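Brakon sloped metal bin, gray, large size – my review after one summer

6 Sep 2019
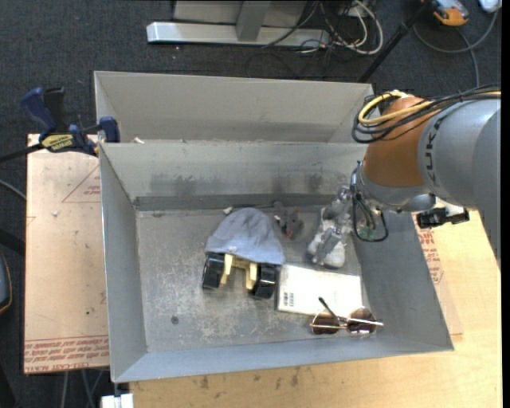 I bought two of these bins in July, after I had broken my third plastic box in one year. I paid 35 dollars for each one, plus delivery. I read many reviews before I buy something, and for this product I could find almost none, so I decided to write my own. I am not an expert in storage. I only have a workroom with too many small objects in it.

First, what kind of bin it is. It is a wide open metal bin with sides that go outward to the top. It has no lid and the seller does not offer one. The product page calls it a "sorting and storage bin", and I think the first word is the more correct one. If you want to put things away for the winter, take something else. If you want to throw many different things in one place and then find them again with your hand, it is very good for this.

The shape is the reason why I like it. My old plastic boxes had straight walls, and they were deep. When I wanted a small thing from the bottom, my arm made a shadow on everything, and the small thing was always in the corner. With the sloped sides the light comes in much better, and my knuckles do not hit the wall when I reach for something. You notice it most with flat objects. A card or a small thin box lying on the bottom of a straight box is hard to take, but in the Brakon I can come with my fingers from the side.

Soft things are also easy. A knit hat, a pair of gloves or a stuffed toy can lie together with harder things and you still see what is what, if you do not fill the bin too much. I would say a third full is a good level. After that it becomes a pile like in every other box, and the sloped sides do not help you anymore.

I was a little worried about glasses. We have had bad luck with sunglasses in this house. The metal is hard, and if you drop thin wire frames from high above, you will hear it and you will feel sorry. I put them down with the hand, and up to now nothing is bent. Still, I would not choose a bare metal bottom for things that scratch easily. My neighbor Zerrin Bilgin cut a piece of felt for her bin, and I think it was a good idea. I have not done it because I want to be able to wipe the bottom.

About the wiping. Please know that the gray surface shows everything. Dust, little crumbs, light spots, dark marks where something was rubbing. On the photos in the shop the inside was perfect, and mine was perfect only for one afternoon. The worst place is the inner edge at the back, where the bottom meets the wall. Dirt goes in there and becomes a dark strip. A dry cloth only moves it from left to right. A damp cloth with a drop of dish soap takes away most of it, and for the rest I use an old toothbrush. After this I dry the metal well. I do not know how good the coating is against rust, and I do not want to be the person who finds out.

The noise is the second thing. When a toy car with hard wheels falls in, it makes a noise like in a restaurant kitchen. Lucie MacPherson lives under us and she asked me, very politely, what I was building. Now I put an old towel under the bin in the evening, and it is much better, although the towel does nothing for the sound of the objects against each other.

Can you stack them? Empty, yes. One bin goes into the other without force and comes out again easily in the first weeks. Later, when there was some dust between them, I had to shake them a bit. Full, no. There is no edge to carry a second bin on top, so two bins need the space of two bins. I often use them one directly behind the other on the table, and for this you need a deep table. Please measure before you order. I did not, and I had to move a shelf.

On a smooth wooden table the bin can slide when you search in it with energy. It has no rubber feet. You can buy a set of small adhesive feet and put them under it, but then the nesting is not so nice. For a workroom I would suggest a clamp at the rim, with a piece of thin board or thick cardboard between the bin and the table so that you do not scratch the wood. Do not close the clamp too strongly. The rim is not thin, but I think it is possible to bend it.

I compared it with two others. The Itow bin is lighter and quieter, and it has handles, which I miss very much on the Brakon. But the walls are almost straight, so for me the main advantage is gone. The Jeltness set is beautiful and costs 134 dollars for three pieces. Simone Camargo has this set in her studio and she is happy with it. I tried it at her place and found the bottom too small, since I want to see the things next to each other and not on top of each other.

One word about the delivery. The first parcel arrived with a dent in one corner. I wrote to the shop on the same evening and Kaan Aksoy from the customer service answered me the next morning. He sent a new bin and did not ask for the old one back. I hit the dent out with a rubber hammer and gave this bin to Zerrin, so in the end we were both content.

What I like: the sloped sides, the wide opening, the strong metal, the fair price, the friendly service.

What I do not like: no handles, no feet, the loud sound, the dirt in the back edge. Also the sticker with the price was on the inside and the glue stayed there for days. Cooking oil helped.

I give it four stars out of five. With handles it would be five. I would buy the large size again, but I would not take the small one, which I saw in the shop and which is too narrow for two hands. If somebody has tried the Brakon with a wooden lid made at home, please write in the comments how you fixed it, I would like to make one before the winter.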